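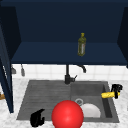 GRINDPORT, June 22, 2022

The open day at Carrasco began with a safety talk, which seemed generous for an event where the most dangerous object was the coffee. Then we were let loose in the teleoperation hall, a former bus garage with 14 stations along one wall and a line at every one of them.

I joined the line for the simulated kitchen. The kitchen has navy cabinets and a marble counter, so it is already nicer than mine. You drive a black gripper through it with a handheld controller, and the software saves every move you make as a demonstration. Enough demonstrations, the thinking goes, and the robot can learn the job without you. Carrasco wants 900 of them for this kitchen by September. They had 381 when the doors opened, and I would like it noted that mine brought them to 382.

The task on my card was to take the green bottle off the cabinet shelf and set it down beside the sink. One bottle, alone on its shelf, right above the faucet. I have been getting bottles out of cabinets since childhood and felt well prepared.

I was not prepared. From down by the drainboard, where the gripper was, that shelf is a long way up, and the faucet spout sits just under it like a toll gate. My first try met the faucet. My second got up to the shelf and pushed the bottle politely into the back wall. There is also an ear of corn on the rim of the sink next to a black spray bottle, and on my third try I became involved with the corn. The operator at my elbow said "you can reset" in the voice of someone who had said it all morning.

The fourth one went through. It was slow, with a long pause in the middle where I scratched my nose, and I asked if the pause would be cut. It would not. Somewhere a robot may be learning to stop halfway to the counter and think about its nose.

Across the hall, the people from Ustau were teaching the other way, by hand. You take hold of a real arm, walk it through the motion, and let go. It is much easier on the nerves and harder on the shoulders. A boy ahead of me taught it to wipe a table in two passes. I taught it to wipe the same table in nine, missing a corner.

Lunch was a sandwich from the Arnov truck outside, served by a human on the first attempt.

The hall closes at four. Parking is free, but the lot holds 300 cars and was full by ten, so take the bus from the ferry dock and walk up past the silos.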